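Kitchen and table helper wanted, Orkwood supper room (part-time, March start)

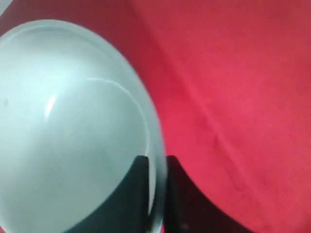
I've been running the supper room at Orkwood with Hedvika Beneš for a good while now, and we've reached the point where the two of us can't cook, lay up, clear away and still be nice to people at the door. So we're looking for a third pair of hands!

Most of the job is tableware. We lay everything up ourselves before guests arrive, and I'm fussy about it, sorry in advance. Big pale bowls in the middle for sharing, red cloths underneath, plates stacked at the end nearest the hatch. Afterwards it all comes back to the kitchen, gets washed by hand (the glazed stuff never goes in the machine, Hedvika will have words) and dried properly before it goes on the shelves. The cloths get shaken out in the yard and brushed, and every so often somebody takes a bag of them over to Pavberg for cleaning.

You'd also be doing a bit of peeling and chopping, filling water jugs, and carrying food out when it's busy. No cooking unless you fancy it. If you do, Ilir Pavlović is on the stove most evenings and is always pleased to hand over an onion.

Shifts start at 4 pm and we're normally locked up by 10.30. I'm after someone for 2 evenings a week to begin with, possibly more over the summer when the garden tables go out. Pay works out at around 1,340 a quarter on those hours, plus your share of the tips and supper with the rest of us before we open. Supper is whatever's going, usually soup.

You don't need experience in a restaurant. I'd much sooner have a person who notices a smeary glass and likes a tidy shelf. You do need to be all right with lifting (a stack of serving bowls weighs more than you'd think) and with being on your feet. We're up one flight of stairs and there's no lift, I'm afraid.

To apply, drop a note through the door or leave it with Danica Todorova at the Devard shop downstairs. Half a page is plenty – tell me what you've done before, which evenings suit, and what you like eating. I'll ring everyone back, and then we'll have you up for a paid trial evening.

Sânziana Stanciu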